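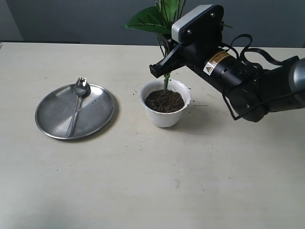

Meltitix Test Data Manager

Meltitix builds and refreshes the data your test environments run on. Point it at a source database, choose the tables you need, and it copies a smaller, masked set into the test system. Names, addresses and account numbers are replaced during the copy, and links between tables are kept, so an order still belongs to a customer and an invoice still adds up.

It is made by Grinolska and sold as a yearly license. It works with your existing build server and does not need an agent on the database machine.

What it does

Takes a subset by date, region, customer type or your own query
Masks personal fields with fixed rules, giving the same result on every run
Resets a test database to a saved state between test runs
Creates extra rows where the source has too few to test with
Writes a log of every masked column for your auditors

Masking rules are plain text files and can be kept in version control with the rest of your project. The standard rule pack has 517 rules. You can edit any of them or add your own. A rule that fails stops the copy and leaves the target database as it was.

Editions

Team: up to 2 source databases and 200 tables. Email support.
Department: up to 1000 tables, any number of source databases. Email and phone support, plus the Dodeck connector for scheduled refreshes.

Both editions include all updates released during the license year. A Team license can be moved up to Department at any time, and the unused part of the fee is credited.

Requirements

A Linux or Windows server with 64-bit Java. Read access to the source and full rights on the target. Disk space on the server should be at least equal to the size of the largest table in the subset. The web console runs in any current browser.

What changed in the April release

Resets now run table by table in parallel. Views are copied by default; turn this off in the project settings if you build them with your own scripts. The old Maes import format is still read but can no longer be written.

Trial and orders

The trial is the full Department edition with a limit on rows per table. Projects made in the trial open in the licensed version without changes.

For prices and quotes, contact Marlene Ostermann in sales. Technical questions before purchase go to Jelle Van Hecke. Current prices are valid until 13th June.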